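From: list member, Skulter workshop
To: Petov textiles list
Date: October 23, 2026
Subject: Re: Folding surface, grey or white?

> Has anyone tried the grey wood-grain board from Endix for small
> folding and sorting? Ours is plain white and every pale sock
> vanishes on it. Also, does the grain confuse the eye with striped
> cloth? We'd need it by July and I have 40 words of budget
> justification to fill.

We've had the grey one since July and I'm fond of it, in the way one gets fond of a doormat. White things show up, and so does orange. Navy and white stripes are fine too, although the grain does its best to join in if you lay the cloth at a slant.

My one complaint is scale. Ours is 746 mm deep, which sounded generous until we put a clothes rack at the back. Small items drift to the corners and live there. Striped cloth is the worst for it, and it bunches along whichever edge you'd just smoothed.

Grey board, as we have it:

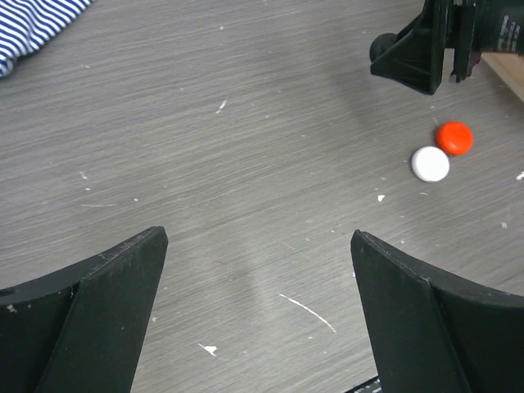
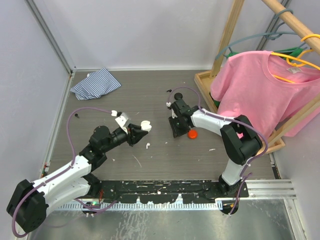 If you do order, ask for the metal edge strips at the same time. We waited 24 days for ours and then paid carriage twice. Zakharchenko do a similar board for less, but the sample they sent me was so shiny I could check my teeth in it.

As for your 40 words, "the socks are invisible" leaves you 36 to play with. I can bring 2 offcuts to the next meeting if anyone wants to try their own laundry on them.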